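How to sort out a heap of wooden alphabet blocks (without buying a "system")
Filed under: Toys, Tidying
By Montserrat Benítez, October 2025

I have read a good many articles on rotating toys, decanting toys and putting toys in matching tubs with chalkboard labels. Most seem to be written by people who sell tubs. I'm not convinced any of it gets a letter block off the floor faster than a shoebox does, so what follows uses a shoebox.

You will need: a shoebox or biscuit tin, a dry cloth, a slightly damp cloth, a small whiteboard and pen if you have one, and half an hour. Ignore anyone who says ten minutes.

Step 1. Get everything on to one flat surface

Tip the lot out and leave it in a heap. Move the soft toys to one side, because they hide blocks. Keep the whiteboard if it's already there, you'll want it in Step 4.
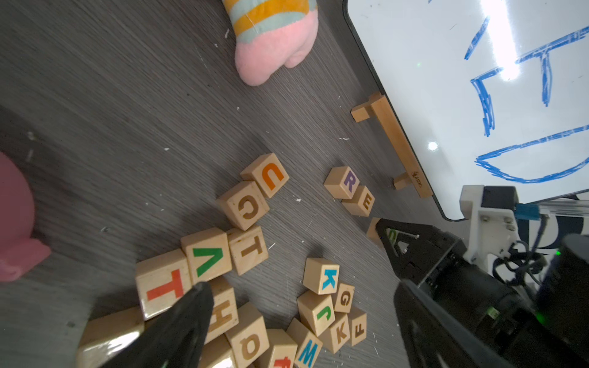
Blocks out, soft toy and whiteboard still to be moved.

Don't start building neat rows yet. I tried the row method from the Panyasiri tidying book and spent most of my time making room in the middle of a row for another letter.

Step 2. Sort by how the letter is made

The books say to sort alphabetically. I'd say sort by finish first. Mixed heaps often have some letters printed in bright colours and some in plain burnt brown, and your eye picks those apart much more quickly than it picks out an M. Two piles, bright and brown. If a face is blank, turn the block over before deciding anything.

Bheki Pillay, who commented on my last post, sorts by colour within the bright pile as well. Try it if you like. I found it looked lovely and told me nothing about which letters were missing.

Step 3. Deal with the ones you can't read

Upside down is the usual trouble. A green V may well be an A on its head, and W and M swap places all day long. My rule: look for a second clue on the block, such as a picture on another face or the way the thick strokes fall. If there isn't one, call it whichever letter you're short of and move on. The child will do the same.

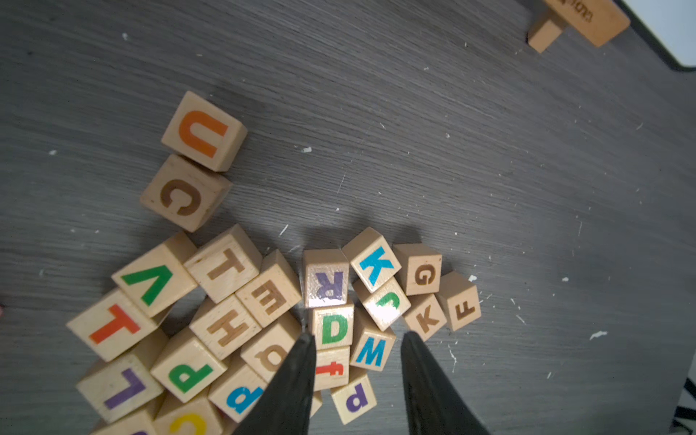
Lower case is worse. A small p, d, q or b can be any of the others depending on which way round you're sitting, and with some typefaces I doubt the manufacturer could tell you either. Put these in a little group of their own and leave them until the capitals are done.

Step 4. Write down what you've got

Write the alphabet on the whiteboard and put a tick under each letter as you drop the block in the box. Duplicates get a second tick. Don't aim for perfect handwriting.

Paper works too. Ye-seo Geum tells me she uses a phone app for this. I had a go with it and it wanted an account, so I went back to the pen.

Step 5. Wipe, don't wash

Dry cloth first, then the damp one for anything sticky, then leave them out in the air. Several pages recommend soaking wooden blocks in vinegar. I soaked 9 of mine last December and the grain came up rough on every one, so I won't be doing it again. Give the table or floor a wipe as well, otherwise the crumbs go straight back on the clean blocks.

Step 6. Decide about the gaps

Do you need a full alphabet? Probably not. The Bridell shop sells a bag of 100 replacement blocks, which sounds generous until you read that the letters are random. I would sooner draw a missing Z on the back of a spare K. If you really must have matching ones, the charity shop in Flirkcombe has a basket by the till and will let you rummage.

Then put the lid on the box and write LETTERS on it. I have seen the argument for picture labels and remain unpersuaded, but use one if your child can't read the word yet.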